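The Week the Right Gripper Wouldn't Let Go

I promised a few of you an update on the handheld gripper project, and then I went quiet for most of June. Sorry about that! The short version is that we had a fault, it took far too long to find, and I spent a good part of the month feeling foolish. The long version is below, so get yourself a coffee.

For anyone new around here, I work at Bollik, where we record people doing small everyday jobs with a pair of handheld grippers, and those recordings go to our partners at Smadi, who use them to teach their robot arms the same jobs. My part is the sorting tasks. Little things into little boxes, over and over, all day long. I happen to love it (my mother says I was the same with buttons).

The trouble started with a batch of 100 recordings that I was rather proud of. I sent them off before lunch and went home happy. Next morning there was a very polite note from Smadi saying that in 40 of them the right gripper seemed to be closing late. You could watch the fingers shut on a disc, plain as day, and the number in the log said they were still wide open. A robot that learns from that is going to learn to lift its hand before it has hold of anything, and their test arm had done just that, all afternoon, picking up nothing and setting nothing down very carefully.

My first thought was that I'd been squeezing too softly. So I squeezed harder. My thumb hurt for two days and the log looked exactly the same. Then we blamed the software, which had been updated the week before, and poor Imine (that's our logging program, named after a street somebody used to live on) got rolled back, rolled forward and rolled back again. I swapped the computer ports. I even restarted the router, which has nothing to do with anything, but I felt better afterward.

What gave it away in the end was my own sleeve. I had pushed it up because the room was warm, and the recording I made right after was perfect. Sleeve down again – late. Sleeve up – fine. The cuff was tugging on the cable, and the cable was pulling at its plug inside the gripper, just enough to drop the signal for a moment and send the last good number over and over until it came back. No warning, no red light, nothing. The log simply kept repeating itself as if all was well.

Once I knew that, I went back to the plainest job we have, the clear box with all the little square compartments and one white disc, and I did it slowly, with the grippers held level on either side and my eye on the numbers instead of on my hands.

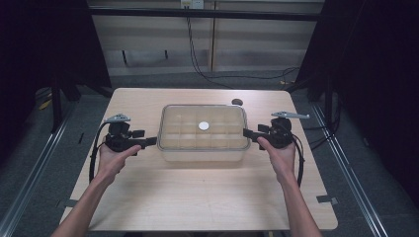
Noura Karaki wrote to me after I shared the first half of this story, and I have her permission to put it here: We had the same thing at Hidunton, and a new cable only bought us 6 weeks. What you want is for the log to complain when the value hasn't changed at all, down to the last digit. A real hand is never that still.

She's right, and I wish I'd had that sentence at the start of the month. We've added the check now. It beeps, and it has a nasty little beep too, so I don't think I'll be able to ignore it. The plug has a clamp on it, I wear short sleeves, and I'm redoing all 40 of the bad recordings from scratch, which is slow going. I've got 6 left for tomorrow morning, and then the whole batch goes back to Smadi with a note of apology and probably some cookies.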